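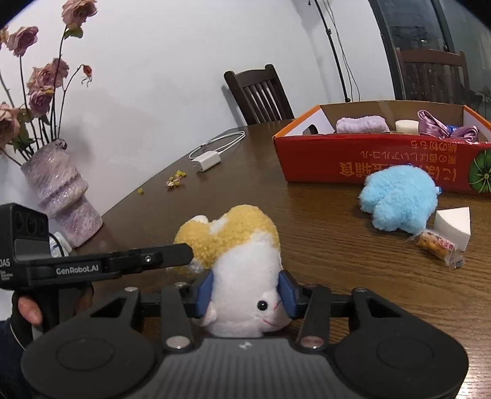 Nurhan Kahraman
Features writer and reluctant sewer of buttons

I got to Devorow twenty minutes early, which never happens to me, and Arūnas Stankevičius had already put the kettle on. He mends soft toys for a living. Bears mostly, plus the odd rabbit, and once a crocodile as long as his sofa (he showed me the photos, it was magnificent!).

"People think it's a sweet little hobby," he told me, hunting for clean mugs. "Then they see me with a seam ripper and they have to leave the room."

Devorow is his shop, squeezed in between a key cutter and a bakery on the hill in Urkholm, and he's been there for nine years. Before that he fitted car seats. He says the jump wasn't as big as it sounds – foam, fabric, thread, somebody's dog has been at it – and he still uses the same curved needles.

I asked what comes through the door most often. Noses, he said, straight off. Noses and necks.

"Children carry them by the neck, don't they? The stuffing gets pushed down into the tummy and the head starts to flop. It's an easy job. Open the back, top it up, close it again. But I always ring before I do it, as some families want the flop left in."

Do they really?

"Oh yes. I fixed one years back, lovely firm neck, and the little girl wouldn't touch him. I had to take half of it out again."

We talked about washing, because I've ruined two in my time. He's quite strict on this. Cool water, a pillowcase with a knot in it, no tumble dryer ever. Curly pile is the worst for matting, and he goes over it with a baby's hairbrush while it's still damp. If there's a music box inside, don't wash it at all, just dab.

January is his mad month. Everyone's new puppy has found everyone's old teddy by then, and last time he had 111 parcels waiting under the bench. His cousins came over from Fliritport to help with the labels and ate all his biscuits.

The oldest patient he's had was a straw-filled bear belonging to a Mrs Domínguez, who sat in the shop the whole afternoon and wouldn't let it go in the back. "Quite right too," said Arūnas. "I did the ear right there on the counter with her watching. My hands were shaking!"

He charges £10 for an eye and works up from there. I'd brought my son's elephant, which I'd been pretending was only for the interview, and he turned it over a few times and tutted at my stitching.

"Who did this?"

I said I had no idea. It'll be ready in nine days.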